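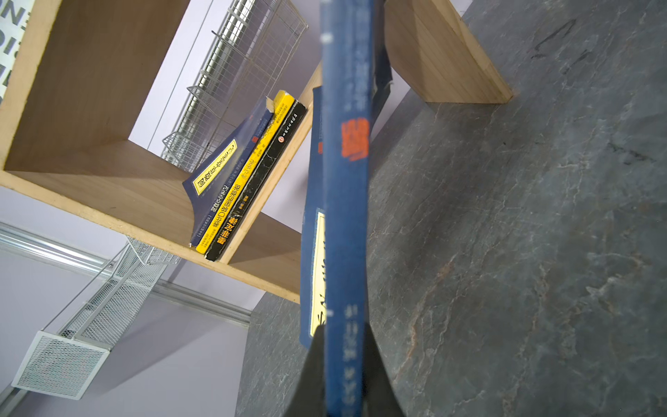
Lab 6 handout: Comparing grippers on books
March 2024

Read this before you come in. Last term's group read it afterward, and the Ronano arm still has the scratch.

The task sounds dull. Take a book off a shelf, hold it upright, put it back. A four-year-old can do it, and a four-year-old costs less than the arm. By the end of the session you should have opinions about hardcovers that you can't share at parties.

What you are comparing

Gripper A is the Skimia parallel gripper with plain fingers. Gripper B is the same body with the Trukley rubber pads. Gripper C is the Pylypenko three-finger hand, which looks wonderful in the brochure and needs more room between books than most shelves offer.

Each pair runs 18 picks per gripper. Set the closing force to 30 newtons for the first run and leave it there. You will be tempted to turn it up after the first drop. Write down the drop instead.

Why books

A book is a box that doesn't want to be a box. The covers slide against the pages, and the whole thing swings if you grab it too low. Old cloth spines like the navy one at the top of this handout are worn in some places and carry pasted labels in others, so a finger may land on two surfaces at once. Neighbors lean. When you pull one out, the rest of the row may decide to follow.

The wrist camera

The camera rides with the gripper, so the shelf will look tilted whenever the wrist is. Your shelf is fine. Please stop straightening it. Also note how much of the view a held book takes up: with a spine running top to bottom through the middle, you are planning the return move from whatever shows on either side. Label detection works best before the grasp. Save that image.

What to record

Gripper and run number
Where the fingers met the spine (low, middle, high)
Slip, tilt or drop
Anything the neighbors did

The full log sheet has 142 rows. You won't fill it. Leave blank rows blank; one report in August contained several picks that the controller had no memory of.

Write-up

425 words at most, one plot. "The gripper struggled" is not a result. Say which gripper, which book, and what slipped.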